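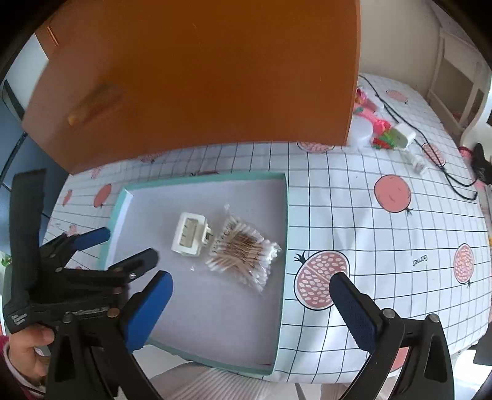 A pomegranate-print tablecloth with a shallow, green-rimmed tray on it.

Plunley kitchen table swap returns in April

26 Mar 2018

Anyone who has been meaning to clear out the linen drawer since last spring will be glad to hear that the Plunley table linen swap is coming back in April, and this time it has the whole ground floor of the Vudley Rooms to itself – a good thing too, after the squeeze by the door last year!

The idea is as simple as ever. Bring up to 4 clean tablecloths, runners or sets of napkins, take a ticket for each, and go home with something that is new to you. Last year 300 pieces changed hands in one afternoon, and a few people came back the next morning hoping there might be more (there weren't, sadly).

Aníbal Condori, who started the swap in his own front room on Flores Street, is especially hoping for prints this year. "Plain white we always have plenty of," he told us. "But fruit, birds, big loud flowers, those go before I've finished my coffee. Please look in your cupboards."

He will also be giving a short talk on getting out old wax and wine stains, with 20 seats set aside by the window, so do come early if you have a troublesome cloth to ask about.

Entry is free, and tea and cake will be on sale all afternoon. Linen can be dropped off ahead of time at the Munico fabric shop, where the full details are posted by the counter.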